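3.2 The block-and-lid task

We picked the second task on a Monday, mostly by arguing. Csaba Medve wanted stacking, I wanted something the first-year students in our club could teach the arm without crying, and we settled on a small white block and a round green lid: pick up the block, set it on the lid, let go. The arm goes by Bimo in our logs, and the policy we trained is called Vida (a long story, and Zsolt Kiss's fault). Everything happens on a dark mat taped to the table at the corners, and we move both objects by hand between tries - sometimes close together, sometimes with plenty of mat between them, as in Figure 2.
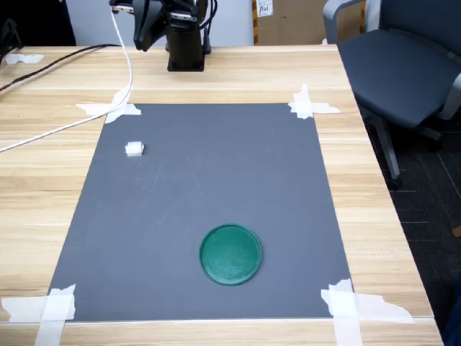

Figure 2. Block and lid on the mat, arm behind.

How many demonstrations did the students record? They recorded 1078 in all, and we kept 631 after throwing out the ones where the driver gave up or dropped the block early.

I'd have liked to keep more, but the messy ones made Vida hesitate over the lid, and watching it hover there was painful! Each student drove for 20 minutes before swapping, and we trained with 5 random seeds. Zsolt scored every test run from the video, without knowing which seed he was looking at. A block touching both lid and mat counted as a miss.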